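We use cookies to remember your settings and to count visits. By continuing to browse you accept this. Accept | Manage cookies

Folding cloth

A folding cloth is a plain piece of fabric kept for practising or demonstrating how linen is folded. It is usually a single colour, without a fringe or pattern, so that the edges and creases are easy to see. Tea towels, napkins and offcuts of sheeting are all used.

Folding is done on a flat surface larger than the opened cloth. Bare tabletops tend to be slippery, and many workrooms cover them with paper, which grips the fabric a little and can be replaced when it tears. Lines of coloured tape may be added to divide the surface into rectangles. A grid helps in laying the cloth square and returning it to the same place each time.

The half fold brings one short edge over to meet the other. The quarter fold repeats this in the opposite direction. In the thirds fold, common for hand towels, each side is turned in over the middle. If the upper layer stops short of the lower one, the edge has a step in it, known in the Gresetwood laundries as a "stair". Small stairs are accepted in household work but pressed out or refolded in hotel linen.

Light cotton holds a crease well but shows marks from handling. Baoshan Jiang's handbook Kelter recommends washing practice cloths at 90 degrees before first use, as new fabric is stiff and springs open. The handbook lists 29 folds, most of them for table napkins.

Folded cloths are stored flat, with the closed edge facing outwards, so that one can be drawn from the pile without opening the next.

See also: Ironing; Linen cupboard; Napkin folding
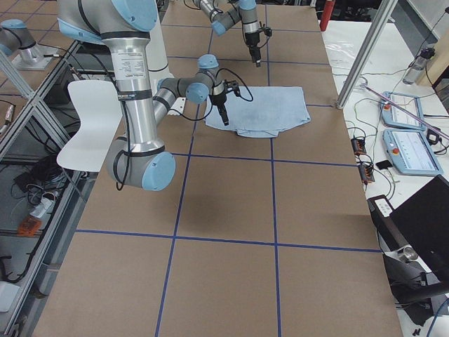
Tetis Household Textiles Group

A pale blue cloth folded on brown paper marked out with blue tape. The lower edge is slightly stepped.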